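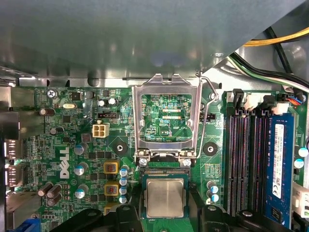 What is Seris, and what are you trying to find out?
Seris is our method for teaching a robot arm to do fiddly jobs inside old desktop computers, the sort of work that usually falls to a patient person with good light and steady hands. We wanted to know how much a policy could learn from the wrist view alone, with no overhead camera to help it. The processor is our favourite test, and it is a demanding one: the metal load plate has to be standing open, as it is on this Dell board, and the chip has to be kept clear of that fine row of gold contacts until it is lined up. There is a RAM module and plenty of cabling close by as well, so a careless approach has lots of things to bump into!

How many demonstrations did you use?
We used 234, all of them given by hand through the Matico controller, which our operators have grown rather fond of. We did start with a much bigger plan, but the later sessions taught the policy very little that the earlier ones hadn't, and everybody's wrists were grateful when we stopped.

How is this different from ordinary imitation learning?
The first half is quite ordinary, and we're happy to say so. The policy watches, copies and gets reasonably good at the large movements. What Seris adds is a second, slower stage that takes over near the socket and predicts the next small correction together with how sure it is. If it isn't sure, the arm backs off a little and looks again — a habit we borrowed quite shamelessly from watching Ayana Dinsa do the same job with tweezers.

Does it work on boards it has never met?
Sometimes, and we'd like to be careful here. We held back 3 boards from training. Seris managed well on 2 of them and poorly on the other, where the shiny load plate seemed to confuse it whenever the lamp was moved. We are still puzzling over that one, and suggestions are very welcome.

Why not simply use a force sensor?
We did try, and the Arnaud baseline in our report has one fitted. It helps with the final lowering, but it can't tell you that you are heading for the wrong corner until you have already touched something — and by then you may have a bent contact on your hands.

Can I have the data?
Yes, with pleasure. The demonstrations and the training code are on the Gramulham project page, along with 7 failed runs that we found especially instructive. Please do read the notes on lighting before you begin, and write to Ayana if anything in them is unclear.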